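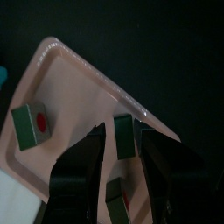 Search this repository Go

# Arner cell: wrist camera and gripper upkeep

Setup and service notes for the block-picking cell at Wemholm. Covers the arm, the two-finger gripper, the wrist camera and the pink tray. The training code is kept in the Hou repository and has its own README.

Maintainer: Hannelore Schwerdtfeger
Mechanical: Armindo Mota

## Parts in use

- Gripper: two fingers, black, bolted to a Javik adapter plate
- Work pieces: green wooden blocks, some with a red dot on an end face
- Tray: light pink plastic with a raised rim
- Camera: wrist mount, fixed focus, looking down past the fingers

## Power-up

1. Clear the tray.
2. Turn on the controller and wait for the ready tone.
3. Run `home_arm`, then `home_gripper`. The order matters. Homing the gripper first leaves the finger offset at its old value.
4. Open the fingers fully and check that both tips show in the wrist view.
5. Load the blocks. They may lie flat or stand on end, at any angle, inside the rim.

## Finger replacement

Replace fingers as a pair. Loosen the adapter screws evenly, slide both fingers off, and wipe the seats before fitting the new set. Close the fingers at low force and look for a gap at the tips. If there is one, reseat the pair. Do not file the tips.

After any finger change, repeat the camera calibration. Adelino Ramalho skipped it in December and 33 episodes had to be relabeled.

## Camera calibration

Run `calib_wrist` with 11 poses. Keep exposure locked at 192. Auto exposure reacts to the dark background and washes out the tray. Small highlights along the rim are normal and do not need correcting.

## Known faults

- Finger stalls before closing: check for paint dust in the slide.
- Block slips during lift: clean the pads, then retry at the same force.
- Error 322: camera cable. Reseat at the wrist end first.
- Tray shifts when a finger touches the rim: open. Graça Paiva is testing a rubber mat.

Log all service work in `service.csv`, one line per job, with initials.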